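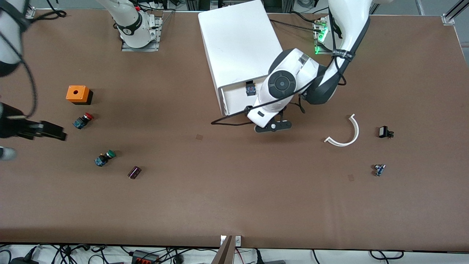

Search this site
Type keyword and press enter

Household Tips for the First Month of a New Job

Posted by Kerubo Kinyua, July 2023

Starting a job takes up more of the week than the hours in the contract. The commute is new, the lunch arrangements are new, and the laundry still has to get done. These tips came from readers of the Skudwood careers newsletter and from my own last two job changes.

Clothes

Wash new work shirts before you wear them. Dark ones go in separately the first two times, inside out, in cold water.

If you were given a uniform, read the care label before the first wash. Some polyester blends go shiny under a hot iron. Use a low setting and a clean dish towel between the iron and the cloth.

Hang a full outfit the night before, with the belt on the pants and the socks in the shoes. Check the buttons while you are at it. Keep a needle and a length of dark thread in an old mint tin near the door.

New safety boots should be worn around the house in the evening for a week before your first shift, with the socks you plan to work in. If the heel rubs, put tape on the skin early. Wet boots get stuffed with newspaper and left away from the heater, and the paper changed at bedtime.

An ID badge that goes through the wash usually survives, but the clip rusts. Hang a hook inside the front door and put the badge on it when you come in.

Lunch

Find out what is in the break room before you plan anything. I brought soup for three days to an office with no microwave. A wide-mouth thermos solved it. Fill it with boiling water, leave it five minutes, empty it, then put in the hot food.

Good things to make on a day off and carry through the week:

- Rice and beans, packed with the sauce in its own jar
- Hard-boiled eggs, left in the shell
- Cold noodles with a little oil stirred through so they don't clump
- Chili, frozen flat in bags and moved to the fridge the night before

Cooked rice should be cooled quickly and put in the fridge, and anything you won't eat in the next few days should go in the freezer.

Write your name on the lid with masking tape and a marker. It peels off in the wash if you pull one corner first. For a permanent label, paint pen works on plastic, but let it dry overnight.

Mwende Wanyama wrote in to say she packs the next day's lunch while dinner is still on the stove, so the kitchen only gets cleaned once. I have copied this and it saves me 20 minutes a night.

Paperwork

Keep one folder for the job and nothing else. Mine holds the signed contract, the tax forms, the benefits booklet and the pay stubs in date order. It lives in the kitchen drawer, which is not elegant, but I know where it is.

Put the benefits enrollment deadline on the fridge. In many companies, if you miss it you wait until the next open period.

Compare the first pay stub with the contract. Look at the hourly rate, the hours and the deductions. Brian Minja found $136 missing from his first check - a training day had been left off - and it was fixed on the next one. He had written down his start and finish times on the wall calendar, and that was all payroll asked for.

Sleep and shifts

If you are on nights, blackout curtains only work when the sides are covered too. Stick-on hook and loop tape along the window frame closes the gap. Kitchen foil on the glass is cheaper and ugly.

Tell the people you live with which hours are for sleeping. A note on the bedroom door works for children who can read. Run the dishwasher and the dryer when you are out.

Put the alarm across the room. Set the coffee maker before bed if it has a timer.

Getting there

Do the trip once before the first day, at the same hour. Parking that is free in the afternoon can be permit only in the morning.

Keep a small bag by the door that you don't unpack: umbrella, phone charger, pain reliever, a granola bar, a spare pair of socks. Restock it on the same day you take out the trash. If you bike, add a rag and a plastic bag for the chain-side pant leg.

The weekend

Leave one day without errands during the first month. The gutters can wait. Wekesa Koech says he tried to repaint a hallway in his second week as a trainee and ended up with one wall done until June.

Related posts

Removing Grease Stains From Work Pants
What to Ask Before Accepting a Night Shift
How to Read a Pay Stub
A Quiet Corner for Video Interviews
Lunches That Don't Need a Microwave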